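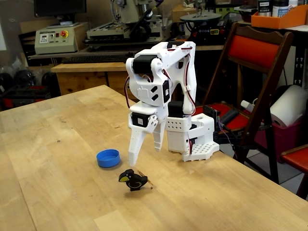

Kirkstead Robotics Club, the arm on the workshop table, with the cap and the bird

PRE-RUN CHECKLIST, TABLE ARM (with my comments, sorry, there are a lot of them)

Filled in Tuesday by Ilari Valtonen. Print a fresh one for every session and stick it in the Indora binder, please!

1. Base sits flat on the table and doesn't rock
OK. I gave it a good shove from both sides. We've got 2 clamps in the drawer if anyone wants them for the faster moves, and I'd use them.

2. Servo screws snug, no cracks in the printed links
OK, mostly. Elbow and shoulder are fine. One wrist screw took a quarter turn, so I've put a dab of paint on it and we'll see if it wanders (my money's on yes).

3. Wires clear of the joints through full travel
WATCH. The red and black ones loop out a fair way past the links. Run every joint by hand with the power off, and if anything goes tight, stop and re-tape it. We lost a whole evening to a pulled plug in April and I'm not keen on a repeat.

4. Controller board connected, cables not hanging where you'll catch them
OK, but go easy walking behind the table. Sleeves too!

5. Power supply off at the wall before you plug in
OK. Juntunen supply only, not the old one with the chewed lead.

6. Speed limit set in Flitel
Was at 300, brought it down to 50 for the first run. Whoever's cranking it up, put it back when you're done, eh?

7. Gripper opens and closes freely
OK. Fingers move nicely with nothing between them. Check the black pad is on properly while you're there, it's a pain to re-glue.
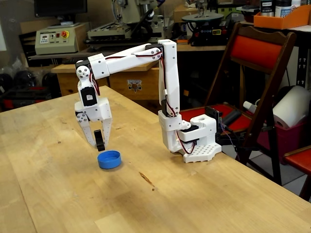 Item 8, gripper over the blue cap

8. Target placed, hands out, then call "moving"
OK. Cap goes hollow side up, well out in front of the base. Say it loud enough that the person on the keyboard hears you, and wait for them to say it back.

9. Milling machine and the other bench tools off while the arm's running
OK. One noisy thing at a time, folks.

10. Safety glasses on
2 pairs need new straps. I've added them to the shopping list under the hot glue.

Result: good to run at low speed. Recheck items 2 and 3 at the break, and initial beside them.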